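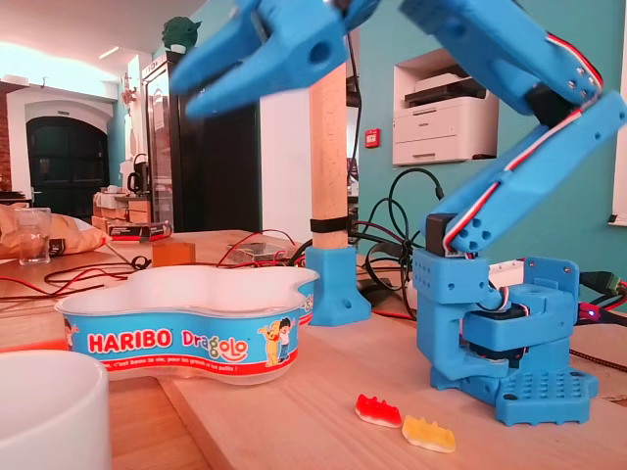 안녕하세요, 반갑습니다! 오늘은 집에서 굽는 호밀빵, 그중에서도 발효종 얘기를 하려고 해요. 제목은 거창하게 '천천히 시어지는 반죽'이라고 붙였는데 그냥 제가 겨울 내내 망친 빵 얘기라고 생각하시면 됩니다(웃음 기다리기). 먼저 작업대 얘기부터 할게요. 저는 밝은색 나무 상판을 좋아합니다. 화면에 있는 것도 그런 밝은 나무 상판이죠. 호밀 반죽은 색이 어둡고 찐득해서, 상판이 밝으면 어디에 묻었는지 바로 보이거든요. 스크레이퍼로 밀고, 젖은 행주로 닦고, 끝. 대리석 쓰시는 분들 계시죠? 손 한번 들어 보세요. 좋습니다, 그런데 겨울에는 반죽이 너무 빨리 식어요. 저는 그걸 모르고 2월 한 달을 날렸습니다.

(다음 슬라이드로)

제가 호밀을 시작한 건 Vilho Niskanen 씨 덕분이에요. 핀란드 분이고, Laaksonen이라는 작은 빵집에서 오래 일하셨어요. 처음 제 빵을 드렸더니 한참 씹으시다가 "밀가루 빵을 굽고 싶은 거죠?" 하시는 거예요. 아, 그때 얼마나 창피했는지! 맞는 말이었어요. 저는 호밀을 밀처럼 다루고 있었거든요. 열심히 치대고, 글루텐 막 잡아 보겠다고 늘려 보고. 호밀은 그렇게 해도 막이 안 생깁니다. 주걱으로 섞고 날가루가 안 보이면 그만하세요.

발효종으로 넘어갈게요. 저는 제 발효종을 Erka라고 부릅니다. 이름을 붙이면 밥 주는 걸 덜 까먹어요. 지금 일곱 살이고요, 중간에 한 번 냉장고 뒤쪽에서 얼어 죽을 뻔했습니다. (여기서 유리병 돌리기. 뚜껑 꼭 닫혔는지 확인! 지난번에 첫 줄 분 가방에 흘렸음.)

냄새를 맡아 보시면 요구르트랑 덜 익은 사과 중간쯤 될 거예요. 식초처럼 코를 찌르면 배가 고픈 상태니까 밥을 주시고, 하루 더 기다렸다가 쓰세요. 분홍색이나 주황색이 보이면 미련 없이 버리시고요. 이건 제가 진짜 여러 번 말씀드립니다.

이제 배합입니다. 받아 적으실 분들은 지금 적으세요, 천천히 읽을게요. 호밀가루 408그램, 활성화된 발효종 249그램. 물은 일부러 숫자를 안 적었어요. 가루마다 먹는 양이 너무 달라서요. 저는 Ullier 제분소의 굵은 통호밀을 쓰는데 이게 물을 정말 많이 먹습니다. 젖은 시멘트 정도 되기, 숟가락을 세우면 천천히 넘어가는 느낌이면 됩니다. 소금은 취향껏 하시되 빼지는 마세요. 소금 안 넣은 호밀빵은 제가 먹어 봤는데… 네, 다음.

틀 얘기. 저는 뚜껑 있는 Wovbridge 식빵틀을 중고로 샀어요. 모서리가 살짝 찌그러졌는데 빵에는 아무 상관 없더라고요. 틀에 버터를 바르고 호밀가루를 털어 넣은 다음, 반죽은 물 묻힌 손으로 꾹꾹 눌러 담습니다. 윗면에 가루를 체로 치세요. 부풀면서 가루가 갈라지는데 그 금이 시계 역할을 합니다. 금이 손톱 굵기만큼 벌어지면 오븐에 넣으세요. 레시피에 적힌 시간은 그 사람 부엌 온도에 맞춘 시간이에요!

(물 한 모금)

굽는 건 처음에 세게, 나중에 약하게 갑니다. 그리고 제일 어려운 단계, 안 자르고 기다리기. 호밀은 나오자마자 자르면 칼에 떡처럼 들러붙어요. 행주에 싸서 다음 날까지 두세요. 저는 식구들이 못 찾게 세탁실 선반에 올려 둡니다.

실패담은 시간 보고 고르기. 시간 없으면 바닥이 돌덩이 된 얘기만 하고, 여유 있으면 속에 동굴 생긴 얘기까지. 동굴은 대부분 과발효 아니면 눌러 담기가 부족했던 거고요, 저는 둘 다였습니다.

가격 질문이 꼭 나오는데, 제가 동네 장터에서 제일 작은 조각을 700원에 팔아 봤어요. 다 팔렸고 남은 돈은 없었습니다. 오븐 전기료 계산은 아내가 하지 말라고 해서 안 했어요.

자, 질문 받기 전에 시식부터 할까요? 왼쪽 접시는 어제 구운 것, 오른쪽은 사흘 된 것입니다. 버터는 아끼지 마시고 두껍게 바르세요. 발효종 나눔은 빈 병 가져오신 분들부터 뒤쪽 테이블에서 해 드릴게요.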